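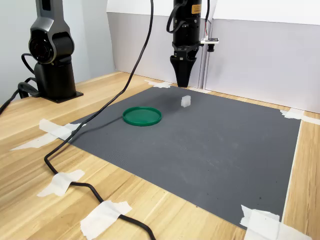
Hard water spots and a water softener in a rental

We moved into a rental in Tully last March and the water is very hard. The city report says around 200 ppm. There is white crust on the shower head, the glasses come out of the dishwasher cloudy, and the kettle needs descaling every couple of weeks. The landlord says I can put in a softener if I pay for it and take it with me when I leave.

I have been looking at the Davura compact unit and a used Clarkari that someone is selling locally. The main line comes in through the garage and there is a drain for the washing machine right next to it. Is it worth doing in a rental, or should I just put up with it? Also, does the softened water go to the outside spigot? I have tomatoes.

posted by sturnance_renter

200 ppm divided by 17.1 gives you a bit under 12 grains per gallon, and that counts as very hard. A softener will fix the cloudy glasses and the crust.

Before you buy anything, look at how the garage line is plumbed. If there is already a loop (two capped pipes sticking out of the wall near the main) the job takes an afternoon and you can undo it just as fast. If there is no loop, someone has to cut into the main, and I would get the landlord's permission for that in writing. "You can put one in" over the phone is not enough.

On the outside spigot – it depends where it branches off. In most houses with a loop, the spigots are ahead of it and stay hard. You want that for the tomatoes, as softened water has sodium in it. Shut off the valve to the loop and see if the spigot still runs.

With used units, the resin is what wears out. Ask how old it is and whether the house was on chlorinated city water. Open the brine tank and look for a hard crust of salt over an empty space. You can break that up with a broom handle, but it tells you how much attention the thing got. I'd also want to see it run through a regeneration before it is disconnected.

Make sure the drain hose has an air gap. Don't shove it down the standpipe.

posted by gradeline

just use vinegar. bag of it tied on the shower head overnight, cup in the bottom of the dishwasher. been doing it for years, cost me nothing

posted by mopbucket5

Vinegar works on the shower head, but I'd skip it in the dishwasher as a regular thing. It can be rough on the rubber seals. Rinse aid and a citric acid cleaner once a month did more for my glasses. If they are still cloudy after a soak in vinegar, the glass is etched and no softener will bring it back.

For a lease of a year or less I wouldn't bother with the softener.

posted by tilehouse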